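### 4.2 Peer Mentoring in the Cornwood Cohort

The mentoring strand was the part of the project we most looked forward to writing up, and the logs did not disappoint. Over two semesters, 536 messages passed between mentors and students with disabilities on the Gridis discussion board, and 9 out of every ten first questions got a reply within a day. Students asked about note-taking, lab access, how to bring up accommodations with a new professor – and then, more and more, they began answering each other.

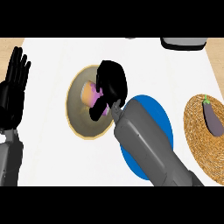

**Figure 6.** Tabletop view, first of two.

Štěpánka Oravec remarked in the closing interview that she had stopped waiting for the mentor to log in by the middle of the fall, and that by December she was the one newer students wrote to before an exam. Six other students told us much the same thing, and we find this shift from asking to helping very exciting. It did not depend on major or year of study. It was a little stronger among students who had taken part in the Zwane summer workshop, where they had already met face to face.

The messages themselves grew longer too. In the first month a typical post ran to two lines; later ones often filled a screen, with links, worked schedules and draft emails for others to borrow. Captioning was the busiest topic by far, and one thread on getting captions for guest lectures is now used in staff training at Cornwood.

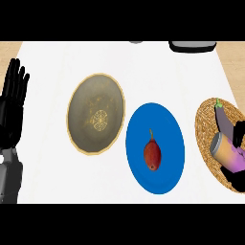

We had expected traffic to fall once the Duma grant period ended and mentors were no longer paid for their hours. It kept going! Around 707 posts have been added since then, most of them by students, and the older threads are still being read and updated. Section 4.3 looks at which topics lasted and which ones faded.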